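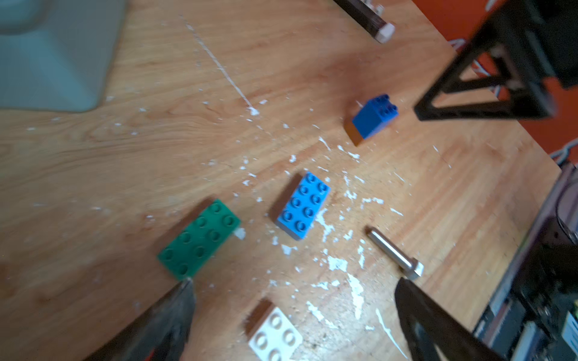 Does Skulby accept bricks that have been mixed in with other household items?
Skulby accepts mixed lots of building bricks in any condition, provided they arrive in a closed box or bag.

About Skulby

Skulby is a sorting and lending service for toy building bricks, based in Sturnden. The organization receives bricks from families and schools, sorts them by size and color, and lends them out in sets to classrooms and play groups. It was established by Dindo Evangelista, who remains its director, and it now serves 26 schools in Sturnden and Beaulieu.

Bricks of the larger size, made for small hands, form the greater part of the collection. Bolts, screws and other hardware turn up among donated toys and must be taken out before a set is packed. Sorting is done on a wooden table, a few bricks at a time – a slow method, and one the organization has chosen to keep.

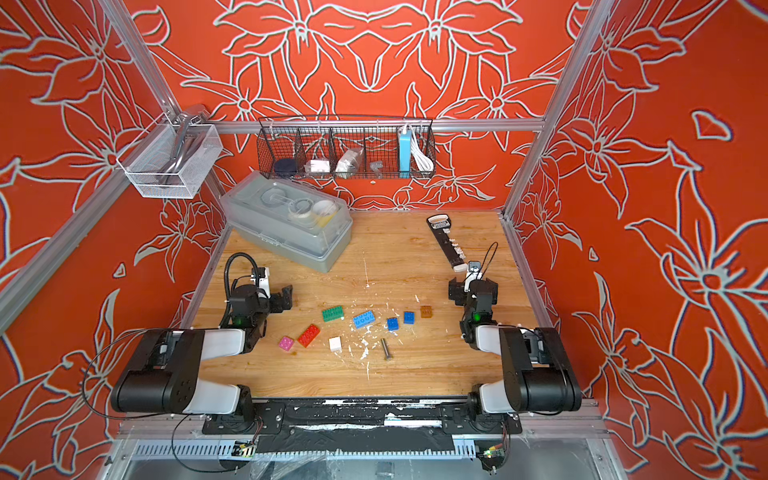

Page last changed: 3/13/21

What We Lend

The standard set holds 90 bricks and is lent for one school term. A smaller set is offered to home day cares. Both contain full-length bricks with eight studs and square bricks with four, in several colors. Flat plates are supplied on request. Schools may renew a set once, and applications for the fall term open in February.

Our collection passed 2,000 bricks in its second year. Sets are stored at the Reltent building, where borrowers may collect and return them by appointment. A deposit of $15 is held for each set and is returned in full when the set comes back, with allowance made for one or two missing pieces.

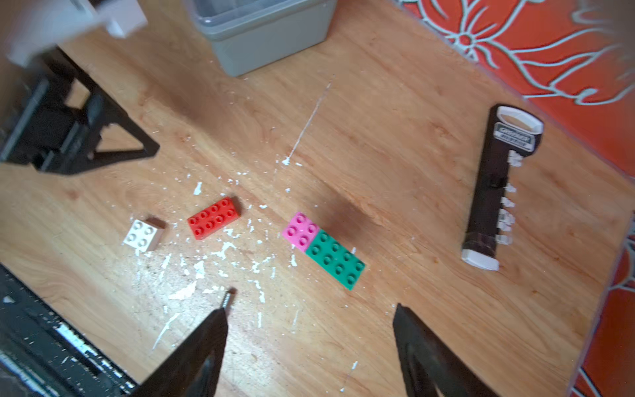 How Bricks Are Checked

Each brick is looked at on all sides. Joined pieces are separated, and any brick with a split or a sharp edge is withdrawn. Bricks that pass are washed, dried and placed with others of the same size. Questions about a returned set should be addressed to the director in writing.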